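Warum ich bei Vorführungen lieber am Rand stehe

Im Mai war ich beim Tag der offenen Tür von Lerkis. Die Firma entwickelt Roboterhände und lädt zweimal im Jahr Leute ein, die solche Hände vielleicht einmal kaufen oder neben ihnen arbeiten sollen. Ich gehöre zur zweiten Gruppe. Unser Betrieb verpackt Kleinteile, und seit einiger Zeit wird bei uns darüber gesprochen, ob ein Teil davon automatisch gehen könnte.

Das Programm begann mit einem Vortrag von Hongjun Yin, 24 Minuten, gut gehalten, mit Filmen, in denen alles gelang. Danach ging es in Gruppen zu den Stationen. Die meisten blieben bei der großen Anlage stehen, die Kartons stapelte. Ich bin zu Mamta Tomar gegangen, die mit der Hand namens Jia arbeitete und kaum Publikum hatte.

Dort habe ich mehr gelernt als im Vortrag. Jia sollte Gegenstände vom Tisch aufnehmen und wieder ablegen. In der Zeit, in der ich zusah, machte sie 18 Versuche. Einige gingen schief, ein Teil kippte weg oder die Finger schlossen sich zu früh. Frau Tomar hat das nicht überspielt. Sie hat die Hand zurückgefahren, etwas an der Haltung der Finger geändert und es noch einmal laufen lassen. 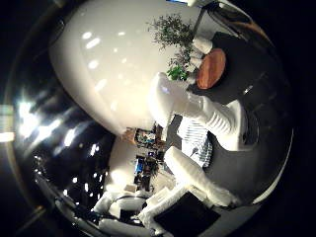
Auf meine Frage, wie oft man so etwas wiederholt, nannte sie die Zahl vom Vortag: 221 Griffe. Das war für mich die nützlichste Auskunft des ganzen Nachmittags. Ein Film von 30 Sekunden sagt mir nichts darüber, wie viel Arbeit in einer Bewegung steckt, die jeder Mensch nebenbei macht.

Ich finde, Firmen sollten genau das vorführen. Wer nur gelungene Durchläufe zeigt, bekommt Applaus und später Ärger, wenn die Maschine beim Kunden steht und danebengreift. Die Leute in der Halle merken das am ersten Tag. Sie haben dann das Gefühl, man habe ihnen etwas verkauft — und sie haben recht.

Zeyu Wan aus unserer Arbeitsvorbereitung sah es auf der Rückfahrt anders. Er meint, eine offene Tür sei Werbung, und wer Fehler sehen wolle, könne einen Probebetrieb vereinbaren. Das stimmt schon. Nur entscheiden über den Probebetrieb meist Leute, die vorher bei der großen Anlage gestanden haben.

Gegen die Technik habe ich nichts. Mir wäre es recht, wenn eine Hand wie Jia uns die Spätschicht am Sortiertisch abnähme. Ich möchte aber vorher wissen, was sie nicht kann und wer danebensteht, wenn sie es trotzdem versucht. Bei der nächsten offenen Tür gehe ich wieder hin und frage Frau Tomar nach der neuen Zahl.

Kontakt | Impressum | © Plaltura | Nach oben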